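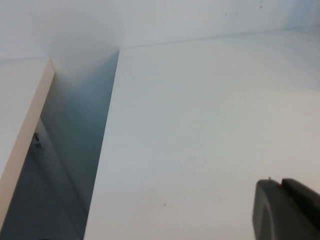 Plondby Table Tennis Federation
The Federation has signed a new equipment agreement with Albers, covering tables, nets and match balls for all national events. The agreement begins in February and replaces the arrangement under which each host club supplied its own tables. (1/9)

Plondby Table Tennis Federation
Under the agreement, Albers will deliver 50 competition tables to the Federation's store. Tables will travel to each event by road and will be set up the evening before play. Host clubs will no longer be charged for table hire. (2/9)

Plondby Table Tennis Federation
The match ball for all senior and junior championships will be the Getance three-star ball in white. Clubs may continue to use any approved ball for league play until the end of the current season. (3/9)

Plondby Table Tennis Federation
Each affiliated club will receive a starter supply of Getance balls, sent to the address held on the club's registration form. Club secretaries should check that this address is correct before the end of the month. Changes are made through the member portal and not by reply to this thread. 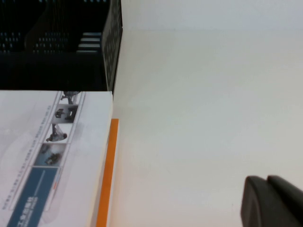
Black mesh desk organizer and white product box. (4/9)

Plondby Table Tennis Federation
The Federation now has 3089 registered players in 276 clubs. A number of clubs asked at the last general meeting for the same playing conditions at every national event, and their comments were taken into account during the talks with suppliers. (5/9)

Plondby Table Tennis Federation
The first event to be played on the new tables will be the Pollivau Open. Entries are limited to 600 players across all classes. Doors open at 8:00 a.m. and the first matches are called at 9:15 a.m. Players should report to the control desk on arrival. (6/9)

Plondby Table Tennis Federation
Entry for the Pollivau Open is through the member portal only. Paper forms will not be accepted this year. Players under 18 must be entered by their club and must name a responsible adult who will be present in the hall for the whole of their event. (7/9)

Plondby Table Tennis Federation
Rackets will be checked before the quarterfinals in all senior classes. Players are asked to bring their rackets to the control desk at least 20 minutes before the scheduled start. A list of approved rubbers is available on our website under Rules and Equipment. (8/9)

Plondby Table Tennis Federation
Clubs that wish to buy Albers tables at the member price may do so through the Federation office. Orders must be placed by a club officer and paid for in full before delivery. Questions about the agreement should be sent to the equipment desk using the contact form on our website. (9/9)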